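Projektbericht: Greifen von Alltagsgegenständen
Gruppe Clunutis, 10. August 2022

3.1 Aufnahme der Daten

In dieser Phase haben wir mit dem Handgreifer gearbeitet. Die Kamera sitzt direkt am Werkzeug und hat ein sehr weites Objektiv, darum sind gerade Linien am Rand stark gebogen. Wir haben absichtlich schwierige Gegenstände gewählt: eine durchsichtige Flasche mit rotem Etikett, eine weiße Plastiktüte und einen dunkelroten Stoff. Alles liegt eng zusammen – so muss das Modell lernen, die Dinge zu trennen. 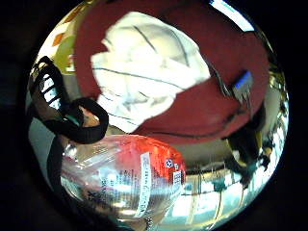
3.2 Auswertung

Von 1335 Aufnahmen konnten wir 1000 für das Training benutzen. Bei 201 war die Beschriftung unvollständig, die anderen waren unscharf. Die Flasche wurde vom Modell oft zu kurz geschätzt – vermutlich wegen der Spiegelungen. Ludivine Aubert hat dafür 2 Filter verglichen, die Ergebnisse stehen im Anhang. Den Versuch mit dem Modell Kollitz konnten wir noch nicht wiederholen.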